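About Plaltier
Posted 19th March by Denise Parsons

Plaltier is a contract sewing company. We make padded cases, pouches and soft covers for firms that sell them under their own names. Fongchan Thepsuriya and Boonmee Nuchit started the business with two used lockstitch machines and a single customer, a maker of hearing aid accessories. The shop now has 70 employees in one building. Cutting, sewing and inspection are on the ground floor. Pattern work and the office are upstairs.

What we make

Most orders are for zippered goods in three layers: an outer fabric, a foam core and a lining. We work with closed-cell foam from 2 to 5 mm thick. Thicker foam can be sewn, but the seam allowance gets bulky at the corners and the zipper tape tends to wave, so we normally suggest a molded shell for those jobs and will refer you to a shop that makes them.

The minimum run is 2,000 pieces per color. Repeat orders may be split across deliveries as long as the fabric comes from one dye lot. We do not print, emboss or foil. Woven labels are sewn in at no extra charge if the customer supplies them on the roll.

How an order runs

Napaporn Boonyarit heads the pattern room. She works from a drawing, a sample or the product the case has to hold. The product itself is preferred — drawings often leave out cables and charger plugs. A first sample takes nine working days. Changes to the corner radius or zipper length need a new pattern and a second sample. A change of lining color does not.

Once the sample is signed, it is sealed in a bag and kept by inspection as the reference for the whole run. Kulap Prasertsri's team checks zipper travel, stitch density and lid alignment against it. Pieces with skipped stitches on the binding are unpicked and resewn once. A second failure is scrapped.

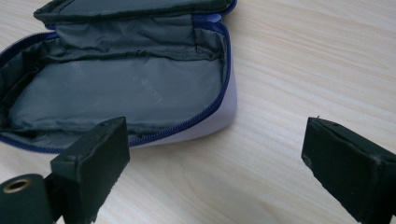

Zippered pouch with padded body, pale lavender exterior.

Our lines

Bridden is our stock range of flat cases, sold plain. Honimance is the softer range, with rounded side walls. Both can be ordered from the current color card, which is revised each August. Discontinued colors remain available only while cloth is on the shelf.

The largest single order to date was 3,312 pieces over the agreed quantity, which the customer accepted. The cutting tickets now carry a second signature.

Get the Plaltier color card update by email. Enter your address to subscribe. You can unsubscribe at any time.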